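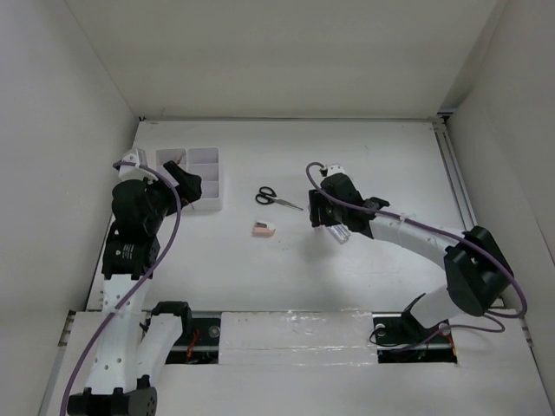 On August 14, 2026, a list member wrote:

I have been following the thread on shared stationery and I don't agree that divided trays are the answer. We bought six for our floor at Prorkell last January and within a month every one of them was full of paper clips and dead batteries. The cells are too small for scissors and too deep for an eraser, which sinks to the bottom and is never seen again. People stopped looking in them and went back to ordering new things. I would sooner have one open box per table and tip it out when something is needed. Has anyone got trays to work in a room where more than a handful of people share the same things? And what do you do with scissors? Ours go missing faster than anything else.

(end of quoted message)

I can answer some of this. I look after the stationery at Staltis, two floors, and we did a full turn-out of the cupboard and the desk tables in January. We had 1,716 items once the loose staples and clips were left out, and 629 of those were pens that didn't write. I threw those away the same afternoon. Another 23 things went to lost property, mostly keys and a few chargers.

On the trays, I agree with half of what you say. A tray with small square cells is no good for long things. We tried putting pens across two cells and they slid about whenever the tray was moved. It does work for erasers, sharpeners, clips, drawing pins and spare leads, provided each cell holds one kind of thing and there is a cell left free for whatever turns up. If your erasers are sinking, cut a piece of card and put it in the bottom. Ours are the ordinary sort with a paper sleeve, and standing them on end was enough.

The batteries are another matter. They went into our trays as well. There is now a tub by the door marked BATTERIES in large letters and that has mostly stopped it. 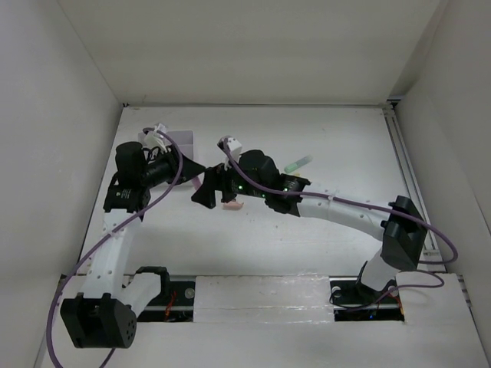 What made more difference than the trays was deciding what belongs on a shared table at all. We had been putting out everything we owned. The list for each table is now one pair of scissors, one stapler, one staple remover, two highlighters, two pencils, an eraser and a roll of tape. Anything else stays in the cupboard and is asked for. I wrote the list on a card and taped it to the underside of the tray lid, then found that the lids were being taken off and left on the windowsill, so now it is taped to the side of the cupboard instead.

The tables are done at the end of the day by whoever leaves last. It takes a few minutes. Things that aren't on the list go in an open box (so you get your open box after all) and I empty it when I'm next on that floor. We had some grumbling from the drawing office, who use a lot of fineliners, and they now keep their own pot.

As for suppliers, the Homus tray is the one we have most of. It is sturdy but the corners of the cells collect pencil dust and you need a damp cotton bud to get it out. The one from Chatzigeorgiou is shallower and easier to wipe. I would buy that again. Neither is cheap, and a couple of small plain containers side by side will do nearly as well for clips and pins if you can't get the money for trays.
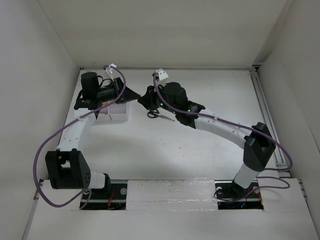

Where should shared scissors be kept? On the table, out in the open, where their absence shows. We tried a drawer first and lost four pairs. We tried tying them to the table leg with string and people cut the string. Laid flat in the same place every time, they get put back more often than you would expect, and when they aren't there the person who wants them goes and asks. Buy them all the same, too. We had orange handles, blue handles and a pair with a broken loop, and everybody wanted the same pair. Since we changed to plain black handles throughout, that has stopped.

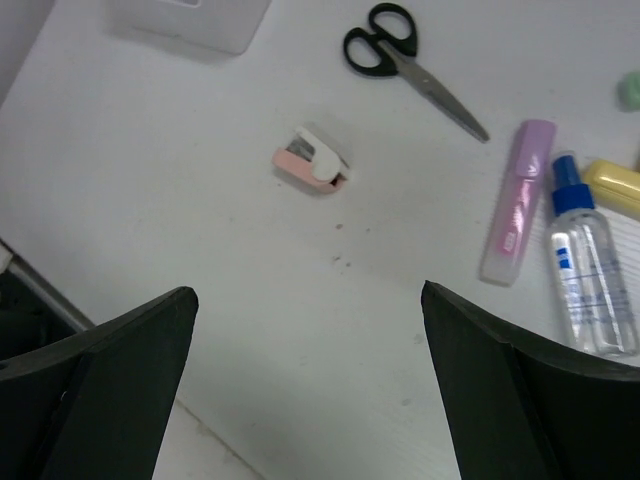

Small awkward tools are the other thing worth sorting out before you give up on the tables. Staple removers are the worst, in my experience, because they are small and they won't sit neatly in a row with the pens. I would pay a bit more for a coloured one. The pink and white one on the white tabletop is easy to pick out near the scissors, and the pink highlighter can be found just as quickly. The black removers we had before disappeared into every shadow and I was replacing them all the time. Scissors should be left with the blades closed, as they are there, especially if people are going to be reaching across.

One more figure, for anyone trying to persuade a manager. The tables and cupboard together are now at 943 items, and I haven't put in an order for pens or erasers since the turn-out. Staples and tape we still buy as before.

If it would help I can post the wording of the card, though it is only the list I gave further up. I would also like to know what other people do about rulers. Ours don't fit in anything and at present they are standing in a jug.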